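Ticket: Gripper purchase for cell 2, quote and sim results do not line up
Opened: 2025-08-03
Opened by: Valentin Ursu
Assigned to: Aurel Gavrilă
Category: Equipment / budget
Status: Waiting on supplier

Valentin Ursu wrote:
We have a quote from Dikeck for a two-finger parallel gripper for cell 2. Price is 3,000 for the gripper with standard fingers. The mounting plate and cable set are on a separate line and the line has no amount on it, only "on request". I can't put "on request" in the budget sheet. The sheet will not save with text in that column.

Second problem. The model Dikeck sent loads in Widora but the opening shown in the settings panel does not match the quote. The quote says 40 mm. The panel says 4. I need to know which one we are paying for before I sign anything.

Aurel Gavrilă wrote:
The 4 is a unit problem. Their file is in centimeters and Widora takes the number as it comes and prints mm after it. I changed the import setting to cm and reloaded. Panel now says 40 mm. Please clear the old import before you open it again or you will get the cached one.

Valentin Ursu wrote:
Cleared and reloaded, I get 40 as well. Closing that part.

Still open is whether standard fingers are enough. Trodwood sells a long finger set that fits the same body, but that is another line in the budget and I would want a reason for it. Can you put the gripper over the gap between the two surfaces with the jaws open and see how much room there is on each side?

Aurel Gavrilă wrote:
Done with the standard fingers. Gray surface on the left, brown one on the right, jaws fully open. I left the textures as they were, they have no effect on the clearance numbers.
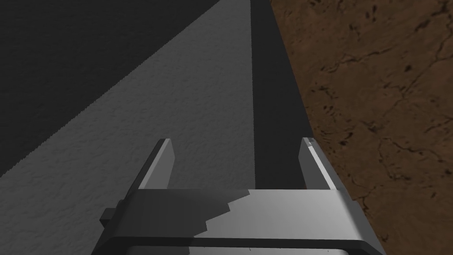

Is the mounting plate included in the Dikeck price?

The plate is a separate item, and so is the cable set. Dikeck has to give an amount for both before the order can go in.

Valentin Ursu wrote:
OK. I have asked them for a revised quote with every line filled in. Also asked for the delivery time in writing, the last one only had it in the email.

On the fingers, my view is we buy the standard set and leave the long ones out for now. If we find we need them, Trodwood sells them without the body, so we don't lose anything by waiting except a second shipping charge.

Aurel Gavrilă wrote:
Fine with me, with one condition. Please keep a line for the long set in the March budget, even at zero. Last time we took a line out completely we had to go through Ghiță to get it added again and that took longer than the delivery.

I would also buy 2 sets of finger pads. They are a wear part and Dikeck does not list them on the quote at all. Ask for the part number while you are at it.

Valentin Ursu wrote:
Line added at zero, named "fingers, long, Trodwood". Pads added to the request.

Open items:
Dikeck - amounts for plate and cable set
Dikeck - part number and price for pads
Dikeck - delivery time on the quote itself
Aurel - save the Widora import setting as the default so the unit problem does not come back

Aurel Gavrilă wrote:
Import default saved under the shared profile. If you use your own profile you have to set it there too. My item can be closed, the other three stay open until the revised quote is in.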